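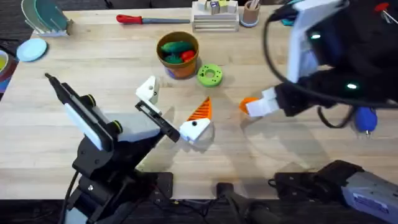

Jonalyn Belmonte keeps the toys that come apart in a biscuit tin, and she will not hear of throwing any of them out. A roof without its house is still a roof, she told me, and if you leave it in the tin long enough somebody small will come along and find it a house. I have thought about that a good deal since, mostly while kneeling on the carpet with a hand under the sofa.

We are, as a family, great losers of pieces. I don't mean the big things, the wooden garage and the dolls' pram, which have the decency to stay where you trip over them. I mean the bits that clip on, slot in or balance on top. An orange pointed thing that might be a roof or might be a party hat. A plain white block with a dot on it, which to my grown-up eye is simply a block, and to my youngest is plainly a face with one eye open. Put the one on top of the other and you have a person in a hat, or a rocket, or a very small lighthouse, and you can have all of them before lunch.

It was the hat that got me started on this piece. I had been looking for a present for a niece and found myself standing in Cosgrove, our nearest town with a proper toy shop, in front of a wall of boxes that all knew exactly what they wanted to be. A fire station, with instructions. A vet's surgery, with instructions and stickers. They were lovely, and I bought the vet's surgery, and by Saturday teatime the vet was lying in a saucer and my niece was feeding the box to a bear. The shop assistant laughed when I told her afterwards. She said she sells more loose pieces from the trays by the till than people would believe, and mostly to grandparents, who remember playing with cotton reels.

So I went home and did what I'd been meaning to do for a good long while, and tipped everything out on the kitchen table. Do use a table if you have one to spare for an afternoon. A floor swallows things, and your knees will complain, whereas a nice pale wooden top shows up anything orange or blue from across the room and you can have your tea beside you while you go through it all. I gave it 20 minutes to begin with. It took the whole afternoon, naturally, and we had toast for supper.

My way of sorting is not scientific. Anything broken with a sharp edge goes straight in the bin, and so does anything small enough to worry me if there is a baby expected in the house (be strict about this one, and go by the youngest visitor you're likely to have). Batteries come out. Everything else gets a bowl of warm soapy water and an old toothbrush, particularly anything ribbed or grooved, where jam settles in and stays for years. I lay the pieces on a tea towel overnight and don't try to hurry them along on the radiator – I did that once with a set of farm animals and the goose has never stood up properly since.

Then comes the part I enjoy, and I make no apology for how long I spend on it. I try things together. You would be surprised how many pieces from quite different sets will sit happily on one another, and how much nicer some of them are for it. A cone wants to be on top of something. A rounded piece makes a nose, or a bulb, or the front of a boat. Hold one up next to the other before you commit, turn them about a bit, and if they don't fit, don't force them. Plastic remembers being forced.

Storage I have changed my mind about more than once. I had a tower of little drawers called a Tultero, 15 of them, each with a label written in my best capitals, and it lasted exactly as long as it took for the children to discover that the drawers came out. Now we have three open tubs and a shallow tray, and the tray is for whatever is being made at the moment. That one doesn't get tidied away at bedtime. I think it matters to a child to come down in the morning and find the rocket where it was left, still wearing its hat.

Jonalyn's tin, I should say, is an old shortbread one with a dent in the lid, and it lives on the bottom shelf beside her recipe books. When we last went round, my youngest had it open before I'd got my coat off. We went home with a little blue wheel in her mitten, on loan, and we've been looking for the rest of the cart ever since.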